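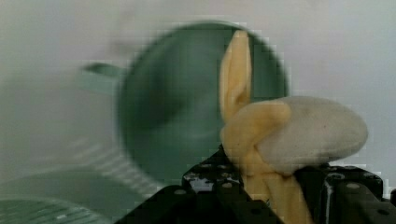
*Wrist view, Elo cell: soft yellow item between the gripper fingers, green pan behind.*

**Elo cell: staffing and procedure after the first full month**

The Elo tabletop cell ran a full schedule in January. It logged 1,188 handling cycles on the kitchen item set, of which 67 were stopped by an operator. Most of the stops were grasps on soft or irregular items. Rigid containers accounted for few of them, apart from cases where the gripper came down on the rim.

Until December the same work was done by two people per shift, one moving items and one recording. The arm now does the moving and Grukier writes the cycle record. Each shift has one operator at the cell and one on call, shared with the packing line. Total hours in the group are unchanged. The hours released from recording have gone to fault review, which was three weeks behind in the fall.

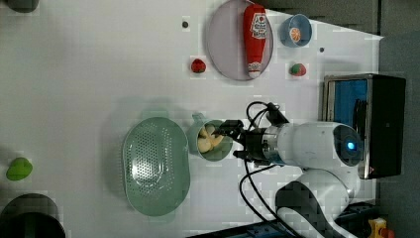
*Gripper over the small green cup. Colander, plate and blue bowl are in the standard layout.*

The layout stays the same for a block of 100 cycles and is then changed by the operator from a printed sheet. Shuzhen Xia rewrote the sheets after operators on the late shift reported that the old ones gave positions from the arm's side of the table. The new sheets are drawn from the operator's side. Where an item has a definite direction, such as the ketchup bottle, the sheet gives that as well.

Operators should check these points before releasing the arm:

- Items match the sheet, including the smaller ones beside the plate.
- Cables at the gripper hang free through the full wrist rotation.
- The operator is outside the marked floor area.

The cable check was added at the request of Peiyu Han, who found wear on one sleeve during a weekly inspection. The sleeve has been replaced. Slack at the wrist is needed for the reach toward the far side of the plate, so cables should not be tied back to shorten the loop.

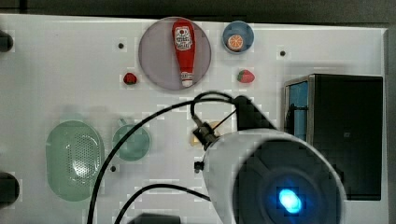 ### Roles and training

The job title "handling assistant" is retired. Everyone who held it is now a cell operator, at the same grade for the present. Valentin Baumgartner has submitted a regrading request, on the grounds that operators now decide when a cycle is stopped and what fault code it receives. An answer from Hukeron personnel is expected before the next newsletter.

Training takes two shifts. The first covers layouts, stops and restarts. The second is spent on fault codes, working from stored cycles. Cuiping Fu runs both and has places open on the early shift.

Several operators have said that watching the arm is more tiring than moving the items was. The cell rotation has been cut to 90 minutes for this reason, with a 10 minute handover during which the arm is held.

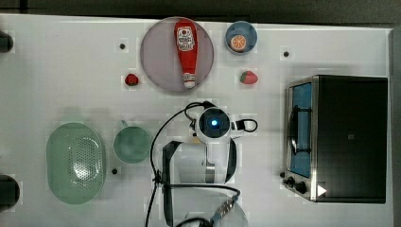

The handover is paid time and should be entered as cell work. Both operators stay at the table until the log is signed. If the outgoing operator has stopped a cycle and left the items as they were, the incoming operator reads the fault note before anything is moved.

Two matters are still open. Fault code 4, "item shifted," is being used for both a missed grasp and an item pushed aside by the fingers, and will be split. The late shift has also asked for a second screen, so that the wrist view and the table view can be watched together. King-fai Yip has the quote from Yu and will order once the mounting height is agreed. Comments on height should go to him directly, with the shift noted.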